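On the list in May, the Histivura build group wrote:

> We are moving from hand-guiding to leader arms for the shirt folding task. Does anyone have settings for resets, and do you keep the wrist views? Our policy grabs at nothing near the table edge.

We run the Varkden cell at Ayala with two follower arms, teleoperated, one operator per session. The current set has 112 demonstrations of the shirt task. Start layout: shirt flat in the middle, collar to the right, unsorted clothes back right, folded items back left.
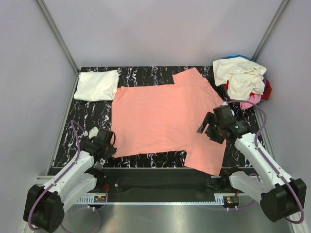
Fig. 1. Shirt flat, collar side to the right.

We dropped hand-guiding after 9 sessions. Your hands end up in the overhead view, and two arms need two people. With leader arms the main cost is operator drift: people get faster and stop squaring the sleeves. We now cap a session at 11 episodes and discard any episode with a pause before first contact.

On wrist views: keep them, but check what the policy can learn from them. Our tabletop is glossy black with white veins, and the glare moves with the gripper. In some poses there is no cloth in view at all.
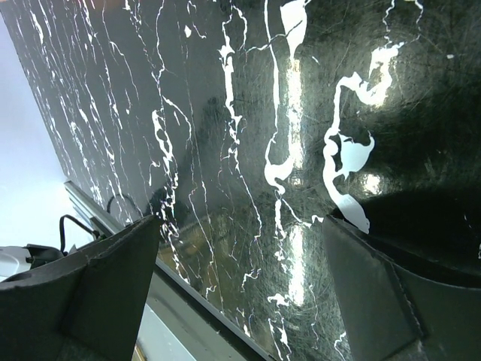
Fig. 2. Wrist view, table surface and front rail, no cloth.

Masking the glare made things worse for us. Dropping the wrist stream at random during training helped with grabs near the edge. The Kiketix loader has a flag for it, off by default. Check that timestamps match across streams first; ours were offset by one control step. 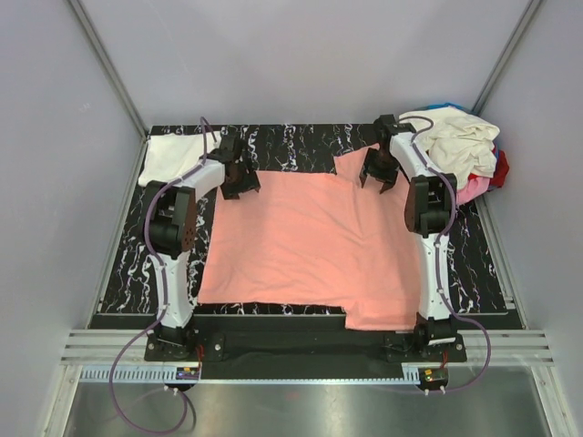
Fig. 3. Both grippers over the shirt, fixed view.

Histivura replied off list that they had planned on 1,000 episodes before the first training run, and asked whether 112 was a typo. It is the correct number. Train early, look at the failures, then record more of those starts.

Loader config on request.

Varkden cell, Ayala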